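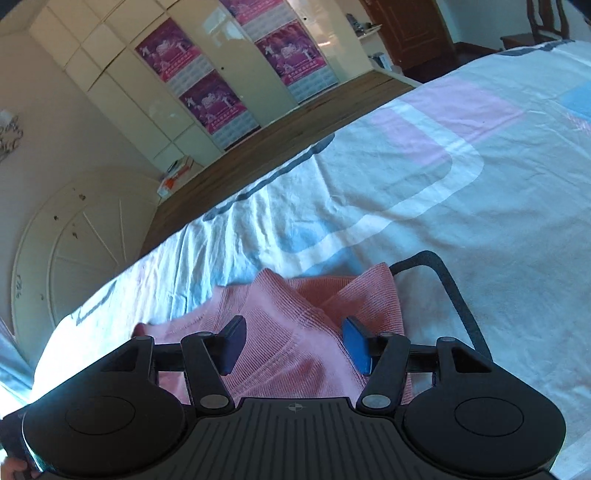

Visit report: Rakach textile care house, Verkitz
7 Oct 2021
Written up by Ingeborg Frei

Purpose of visit

The visit was arranged to look at how household textiles are handled in furnished rooms, as opposed to in a commercial laundry. Rakach keeps a house at the edge of Verkitz for this. The upper floor has bedrooms made up with ordinary bedding and the ground floor has the washing, drying and pressing rooms. Our interest was mainly in knitwear and in the bed as a folding surface, as the Malý course has no bench space and most of our trainees will be working in other people's homes.

Present: Miroslava Rusnák (Rakach, knitwear), Igor Kubíček (Rakach, bedding and wash room), Mizanur Jayawardena and myself. Bořivoj Jireš joined for the afternoon part only.

Arrival and access

The house is a short walk uphill from the bus stop. Entrance is through the yard. Outdoor shoes are left in the porch and overshoes are provided, though the larger sizes had run out. Stairs are narrow with one turn, and baskets have to be carried in front of the body. Mizanur measured the tread depth for his own notes and I have not repeated it here.

Bedrooms

We spent most of the morning upstairs. The first bedroom has a white duvet cover printed with wide pastel bands in pink and pale blue, with a heavy charcoal stripe. A pink knitted garment with a fine rib and a folded neck had been put out on it. The duvet is left on the bed during folding and is not pulled tight first. It was creased, and bunched towards the edge where it drops.

I asked whether a soft, uneven surface did not make the work harder. Rusnák's view is that it does, and that this is the normal case. On a table a knit slides and can be squared up with the flat of the hand. On a duvet the knit and the cover tend to move together, and a fold pressed down at one end comes up at the other. Her trainees start on the bed and go to the table later. We have always done it the other way round.

Large printed bands have a practical drawback. A straight stripe is a useful guide for lining up a hem, but only while the duvet lies flat. Once it is rumpled the line wanders and the eye follows it. Kubíček would prefer plain covers in all rooms. Rusnák would keep the prints, and the matter was evidently not settled before we came.

Handling of fine rib

Points noted from Rusnák's session:

Pick up from the body of the garment with a broad grip. Lifting by the neck or by a single cuff puts the whole weight on a few stitches.

Fine rib stretches readily across the ribs and very little along them. Folds are made along the ribs first. The cross fold comes last and is not pressed.

A folded neck is opened out, smoothed and turned back before anything else is done. If it is folded in as found, the crease sets to one side.

Sleeves go straight down the back. The Rakach sheet shows them crossed, and Rusnák said the sheet is out of date and will be replaced in June.

Knitwear is not hung at any stage, including between drying and folding.

We each folded the same type of garment three times. My second attempt was the flattest. Mizanur's were consistent but too narrow for the shelf.

Wash room

The wash room has 2 machines in use and a third awaiting a door seal. Everything that comes down from the bedrooms is entered on a card with an item number. The sequence has reached 1624 and includes items since withdrawn. Cards are kept in a tin by the sink. I thought the ink would suffer there and said so.

Knits are washed inside out in a mesh bag, on a short cool programme with low spin. The detergent is a liquid bought in under the name Prurnura. Kubíček doses it by weight on a kitchen scale, having found the cap markings hard to read. Duvet covers go in on their own, buttoned or zipped shut, or small items collect in the corners. He keeps a jar of what has been found in the corners.

Drying is on flat racks for knits and on lines for covers. The racks are stacked on runners, and the lowest is too close to the floor for comfortable use. Air is moved by one fan on a timer. Relative humidity on the wall gauge read 81 when we went in. Kubíček considered this high and opened the yard window, which sticks.

Storage

Folded knits are stored on open shelves, heavier pieces at the bottom, four to a pile. Spare bedding is in a cupboard on the landing, each set packed inside one of its own pillowcases. This is a good arrangement and costs nothing. The sets are not labelled by size, however, and Jireš opened two before he found the single.

Costs

Kubíček put replacement of bedding at 3000 a year in local currency, with pillowcases wearing out well before covers. Knitwear is donated and has no budget line. Mending is done in house when somebody has time.

Matters for follow-up

Try the bed-first order with the next Malý group and compare with the present order. Mizanur to draft.

Ask Rakach for the revised folding sheet once it is printed.

Buy mesh bags in the larger size. The small ones crush a folded neck.

Check whether our own racks can be raised.

Return the overshoes. I left with a pair still on.

Travel

The return bus was late and the last connection tight. For a future visit I would allow for the earlier one and leave out the afternoon tea, or take it standing. Receipts are with Jireš.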